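Speaker notes: How a leader leaves office between elections
Marwan Moussa, Plosamstead session, 12 minutes plus questions

Opening
Start with the three dates people confuse: the announcement, the letter of resignation, and the hour the resignation takes effect. In Laltville these fell on different days. The press treated the first as final. In law, only the third mattered.

State the scope. The talk covers premiers removed or pushed out by their own party in a parliamentary system. It leaves out impeachment and criminal conviction.

Party post and state post
The party elects its leader. The assembly elects the premier. A party vote can end the first job and has no direct effect on the second. Khalaf lost the party post in June and remained premier, with full signing powers, until the assembly met.
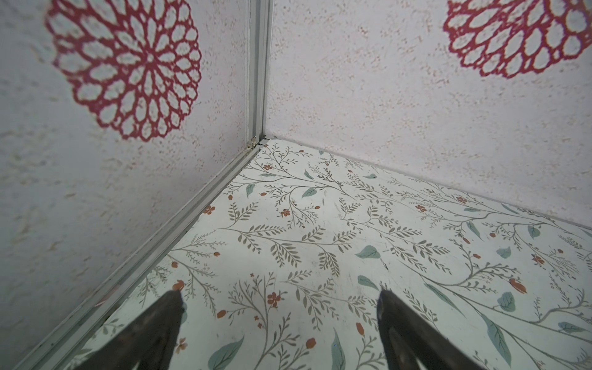
Stress that signing powers include appointments. Two agency heads were named in that gap. Both appointments were challenged and both stood.

Define "recall" before using it. The party rules in Laltville let the executive instruct a member to step down. The instruction binds the member under party discipline only. Refusal can cost the membership, and in a closed-list system loss of membership ends the seat.

Numbers
The assembly has 277 seats. A no-confidence motion needs a majority of all seats, so absences count in favor of the premier. Pause here and let people work out the figure: 139.

Notice period is 5 sitting days. The speaker may shorten it with the consent of the house leaders. Do not get drawn into whether the speaker should have done so in the Khalaf case. Take it in questions. 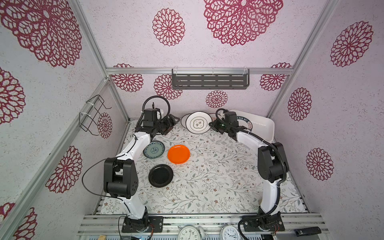

The speaker's position
The speaker sets the order paper and rules on whether a motion is in order. The speaker is also a senior party member in most of these systems. Standing orders deal with this conflict in one sentence, which I will read out in full.

Ballot type: open or secret. The Laltville rules are silent. The Brostach paper argues that silence leaves the choice to the speaker. I agree on the text and disagree on the result, as the paper skips the older practice of open division.

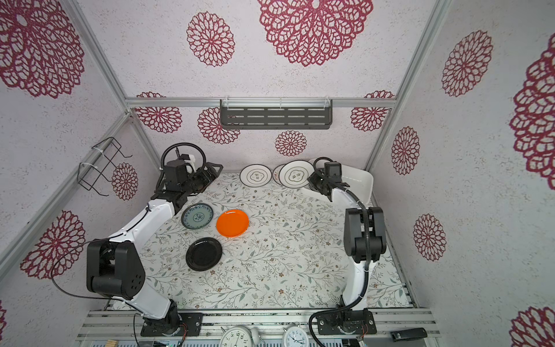 If asked for a source on open division, point to the second handout, last page.

Caretaker period
Once the motion passes, the whole cabinet goes with the premier. Ministers stay on as caretakers until a new premier is sworn in. Spending continues under the approved budget. New policy should wait, but this is convention and no court has enforced it.

Mention the budget speech. It was nearly postponed, then delivered by a caretaker minister.

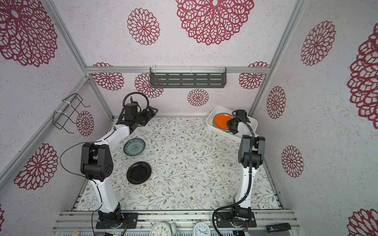
The assembly then elects a successor. If it fails to do so within the set period, it is dissolved. Members know this, and it explains the short gap between the vote and the swearing-in.

Questions
Likely: can a resignation be withdrawn? Yes, before it takes effect, if the letter gives a later date.
Likely: immunity after leaving office. Out of scope, refer to the reading list.
Stop at the 12-minute mark even if the caretaker section has to be shortened.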